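Dernard Canvasser's Satchel, reviewed

Posted Monday, January 31, 2022

Our branch bought six of these for the council by-election in Gurkmont ward and I have used one on every session since the campaign started. I was asked at the last branch meeting to write up what I thought before we order more for the May locals.

The Dernard is a shoulder bag made for people who deliver leaflets and knock on doors. It has one large compartment for leaflets, a stiff front flap that doubles as a clipboard, two pen loops and a flat sleeve at the back for the street sheets. The strap is wide and can be worn across the body on either side.

Capacity is given as 500 leaflets. That is correct for a plain A5 sheet. Our last run came from Kazlauskienė, the printers, on a heavier folded stock, and the bag would not close over a full load of those. I carried fewer and went back to the car between streets. If your branch uses folded leaflets, ignore the figure on the label.

The flap clipboard is the main reason to buy it. You can fill in voter intention on the doorstep without taking anything out of the bag, and the clip holds in wind. It is less good for left-handed people, as the clip sits to one side and the sheet slides away from you when you write. 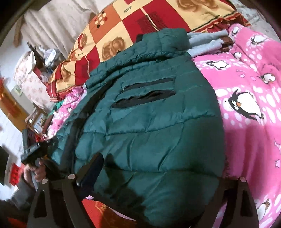 The weak point of the Dernard is small storage. There is nowhere in it for a phone, keys or the "sorry we missed you" cards, only the sleeve, and anything small dropped in there ends up at the bottom under the street sheets. You end up relying on your coat. A quilted jacket such as the dark teal one, with two zipped pockets set one above the other, will do the job, though a pocket left gaping like the lower one is asking for a lost pen. I now keep the cards in one coat pocket and my phone in another, and the bag strap goes over the top, so I have to shift it to get at either.

Rain is handled well. I did the whole of the terraces behind the Gurkmont library in a steady downpour and the leaflets came out dry. The street sheets did not do so well, and the ink ran along the top edge where the flap does not quite meet the body. A plastic wallet fixes that.

I also still have the Delent bag we used at the last general election. It is softer, lighter when empty and has a proper zipped pocket inside, but no clipboard, and the strap cuts into the shoulder after an hour. For leafleting alone I would pick the Delent. For canvassing I would pick the Dernard.

The colour is a plain grey, which suits us. Some branches will want to put a party sticker on the flap. Ours peeled off within a week and left glue behind.

Stitching on mine is sound so far. One of the other five has a loose strap buckle, and I have written to Dernard for a replacement. I will add a note in March if they reply.

Score: four out of five.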